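Troto Two-Arm Kit with Jointed Hands
Hire or buy from Demissie, Narklow

Hello, I'm Tsegereda Belay, and I look after the Troto pages here at Demissie. The question I get most (usually from somebody with a full sink) is whether one of these can do the chores yet. Short answer: a few of them, slowly, if you've set the room up first.

What you get
Two arms with jointed hands, a controller, the mains lead and a setup visit. Allow 11 weeks for delivery. Hire is 300 pounds a day and I'd always hire before buying — it's a lot of money to spend on a hunch!

What it's good at
Sorting small parts into a divided tray is the job I'd buy it for. Our customers in Mirnden have it doing washers and clips, and on a good Tuesday it gets through a tray in roughly 26 minutes. I could do it faster with a cup of tea in one hand, but I'd be bored silly by the second tray. It'll also move boxes from a table to a shelf, provided they're light and you haven't squashed the corners.

What it isn't good at
Laundry. I know, I know, that's what everyone wants. It will pick up a towel quite nicely and then fold it into something like a samosa. Washing up is a no as well, as the hands aren't sealed. And please don't ask it to sort out tangled cables, I've tried and we were both there until teatime.

Getting your room ready
Put the work on something with castors so you can shift it about until the reach is right. A plain, level floor helps, and you'll want a socket nearby. 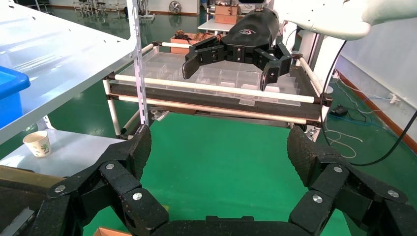 Clear trays are fussier than coloured ones, by the way, so if you've got the choice go for coloured. Spare fingertip pads come in packs and fit both hands.

Software updates are included for the first year. The next one is due in December and should make the grip gentler on paper cups — I've swept up enough of those. Ring the Narklow shop to book a hire day.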